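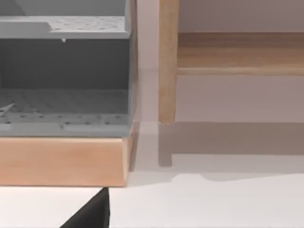 Pullis wrote:
I would stop before you record more of these. If the policy fails at 700 episodes, it will fail in the same way at double that number, and you will have lost two weeks. What do your start positions look like? Do you reset the arm to the same pose every time?

somitz_lab
Joined: September
Posts: 20

Thank you for the answer. Yes, the arm starts from the same pose every time. The objects are placed at random by the script, but the arm is not. I thought this was the correct way, so that the policy has one clear beginning to learn from.

Let me write again the situation for people who did not read the first page. I collect demonstrations in simulation with a leader arm on my desk. The task is pick and place in a small kitchen set, with a dish rack and some furniture. I have one wrist camera and one fixed camera. After filtering I have 839 episodes. The training loss is fine, it goes down and stays down. But in evaluation the arm goes to the correct area and then it waits there, or it makes very small movements until the time is over. 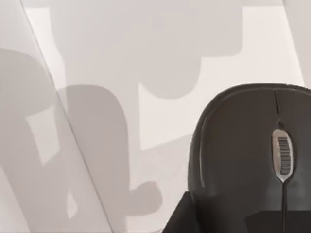
The waiting happens most of the time in the last part of the approach, before the fingers close. In 20 evaluation runs I had four successes, and all four were with the object near the middle of the workspace. I did not change the controller between recording and evaluation. I checked the time stamps of both cameras and they agree with the joint data.

Rivas wrote:
The waiting is in your data. Every teleoperator slows down before the grasp, looks at the screen, corrects a little, and only then closes. If you record at a fixed rate, a big part of each episode is "do nothing" and the policy copies you very well. Cut the frames where the joint velocity is under a threshold and train again. No new recordings needed.

Pullis wrote:
I don't agree with cutting, or at least not as the first step. If you remove the pauses you also remove the information that the gripper needs time to close. I did this once on a drawer task and got a policy that pulled before it was holding the handle. Vary the start pose first. Also record some episodes that begin from a bad position, with the gripper too far to the side or too low, and then recover. Right now the network has never seen a mistake.

Rivas wrote:
You keep the frames where the gripper command changes, and a few on each side. Then it doesn't pull early. This is a few lines in the loader. Asking somebody to record for another week before trying a few lines in the loader is strange advice to me.

Pullis wrote:
I didn't say a week. 50 recovery episodes is one afternoon.

somitz_lab wrote:
Please, both ideas are useful for me. I can try the cutting tonight because the machine is free, and the recovery episodes after that.

One question for Rivas: do you measure the velocity on the leader arm or on the simulated arm? My leader has some noise in the wrist joint, so it is never completely still, even if I take my hand away from it.

Rivas wrote:
Simulated arm. Use the end effector velocity and not the single joints.

Valentina Mansilla wrote:
I would like to ask about the wrist camera, as I think both of you are skipping it. Does the lighting change between episodes? In a clean render with one strong light, the shadows move together with the arm, and a policy can use them as a distance signal. We had this in our own set. When we moved the light, the success went from good to zero, with the same objects in the same places. It could also explain why only the middle works for you.

somitz_lab wrote:
The light is the same in all episodes. I randomize only the objects. I did not think about the shadows.

Pullis wrote:
If the light is also the same in evaluation, then it can't be the reason for the failure. It will be a problem later.

Valentina Mansilla wrote:
It can, if the shadow falls differently in the parts of the workspace where there are few demonstrations. But I agree it is not the first thing to test. You can replay the actions you already have and render them again with other lights, so you don't need to record anything by hand.

cesilum wrote:
For replay, check that your simulator gives the same result twice. Mine did not, with contacts. I kept only the replays where the task still ended in success.

somitz_lab wrote:
The first result with the cutting, threshold on the end effector, gripper frames kept: nine successes in 20 runs. It waits much less. Now in some runs it closes too early, a little above the object, so I think Pullis was also partly correct. Tomorrow after 6 pm I will start with the recovery episodes, and I will change the start pose in all of them.

Rivas wrote:
Closing early: keep more frames before the gripper command. Try double what you have now.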